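Week 3 handout: Stripes, rounds and the small stuff on top
Table Dressing and Soft Furnishings, evening class, Hindovside Adult Learning

Hi again everybody! I promised I'd type up what I rambled on about last time, plus the part we ran out of time for (my fault, I got carried away with the hem samples). Bring this with you, because we'll be working from it, and please write all over it.

Where we left off

We'd finished plain cloths on square tables, and somebody asked me if stripes follow the same rules. Well, sort of. On a square or rectangular table, a stripe has an edge to line up with, and if you get it crooked everyone sees it right away. I once laid a ticking cloth for a family lunch a half inch off at one end and stared at it through the entire soup course.

On a round table there's no straight edge to check against, and this is where people relax too much. Your eye will still go looking for a line to compare the stripe to. It picks the sofa, or the window sill, or the floorboards. So before you smooth anything out, stand in the doorway and decide which line in the room your stripes are going to agree with. I nearly always go with the longest piece of furniture. If there's a sofa close by, that's usually my answer.

Wide bands or narrow?

I love a wide band on a round table, and I'll tell you why: you get big fields of color, and things set down on the cloth have somewhere to sit. Narrow stripes get busy the minute you add a plate. With wide bands you can put a small object down and it reads clearly, even if the object itself has a lot of printing on it.

The catch is that a lot of bright bands together need something to hold them. In class I passed around the Kadlec swatch book and asked you to find the dark stripe in each one. Most of the really cheerful cloths have one. Cover it with your thumb and look again. To me the rest goes a bit mushy, all those pinks and yellows swimming into each other. You may disagree! Two of you did, loudly, and I enjoyed it.

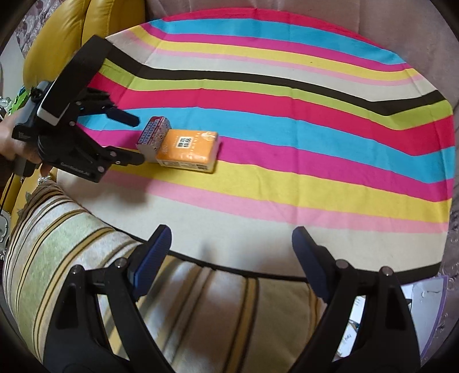 Wide stripes on a round table, with one heavy black band and a thin black hem.

Look at how much work that black stripe does. You've got hot pink, sky blue, lime and lemon in there, and then pale pink and cream to give your eyes a rest. I'd have been nervous about that list of colors on paper. On the table I think it's a delight, and I'd put the credit on the black and the cream, in that order.

The hem is the other thing I want you to notice. It's a thin line, and it picks up the black from the stripe and takes it along the rim where the cloth hangs over. If you're making your own cloth, that's a very cheap trick. Bias binding, a bit of patience, done. (Stretch the binding slightly as you go around a curve and press it as you sew, or it'll ruffle. We'll practice this on scraps.)

Then there's the orange tissue pack. People get snobby about packaging on a table, and I used to be one of them. But an orange pack next to a red and white box is a warm little cluster, and the cloth has pinks and reds close enough to keep them company. On a plain white cloth those same two things would look like somebody had just come back from the store. On stripes like these they more or less join in.

Measuring a round cloth

Here's the math again for those who were hunting for a pencil. Measure straight across the table through the widest point. Decide on your drop, meaning how far you want the cloth to hang. Add the drop twice. Then add your hem allowance twice, if you're turning a hem and not binding it.

Our practice table at Hindovside is 90 centimeters across. Work out the cloth size for a short drop and for a floor-length one before you come in, and write both in the margin. I'm not giving you the answers, you'll remember it better if you get it wrong once!

A note on fabric width. If your cloth comes out wider than the fabric, you'll need to join panels, and with stripes this gets fiddly. Never put the seam down the middle. Run a full width through the center and add a piece on each side, and match the seams along the edge of a color band so the join hides. The Fukier cottons are good for this because the bands are printed nice and crisp. The Kavar ones are softer and prettier to touch, but the edges of the color wander a bit and you'll be muttering at your pins.

Things that live on the table

We barely got to this, so read it properly, please. Every table that gets used has stuff on it. Tissues, mail, keys, a charger, the pen that doesn't work. I don't want you styling tables that only look good cleared.

My own habit is to push the small things together. Two little items touching look settled. The same two items a foot apart look lost. Keep them off the exact center, too, unless it's a bowl or flowers or something with a bit of height.

Soft packs slump, so lean them against something with a firm side. Put the busiest printing on the calmest color if you can manage it, and don't fuss if you can't.

For next time

Pick one table at home. Leave on it whatever is normally there. Try it with any striped thing you own (a beach towel is fine, I've used a shower curtain) and turn it until the stripes agree with a line in the room. Then turn it a quarter and see how much it bothers you. Make a quick sketch of both.

Also bring fabric scissors, pins, one yard of bias binding in a dark color, and your scrap bag. The iron at the back is fixed, so no more queuing for the small one.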